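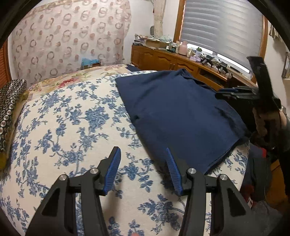

Navy garment laid on the blue floral bedspread, dresser at the back.

Stitura Guest Rooms – Questions About Beds and Linen

What is on the bed when I arrive?
A cotton sheet, a blanket and a bedspread. The bedspread in the photo is cream with blue vines and leaves. Each room has its own pattern, so yours can be different.

May I put my clothes on the bedspread?
Yes, of course. Many guests fold their things on the bed first and put them in the dresser after. Please only keep shoes and suitcases on the floor.

Are the dresser drawers free for guests?
All drawers are free. The cabinet part holds one extra blanket, and you can use the space next to it. If a drawer is hard to open, pull it with two hands and slowly.

How often do you change the linen?
Every Saturday, and always between two guests. If you need a change sooner, tell us before 10 in the morning. One extra change costs 21 lei.

Can you wash my clothes?
We wash and fold clothes for 117 lei per bag. Dark clothes are washed separately – please tell us if something is new and can lose color. We return everything folded, not ironed.

Can I take off the bedspread at night?
Yes. Fold it in four and leave it on the chair. Please do not use it on the balcony or as a picnic blanket.

Where can I buy the same bedspread?
Ours come from the Pîrvu shop, near the market. The double size was 429 lei when we bought the last one. They also sell cushion covers.

Who do I ask if something is missing?
Ask Rodica Radu at the reception, from 8 in the morning until 7 in the evening. After this hour, please leave a note in the box by the stairs.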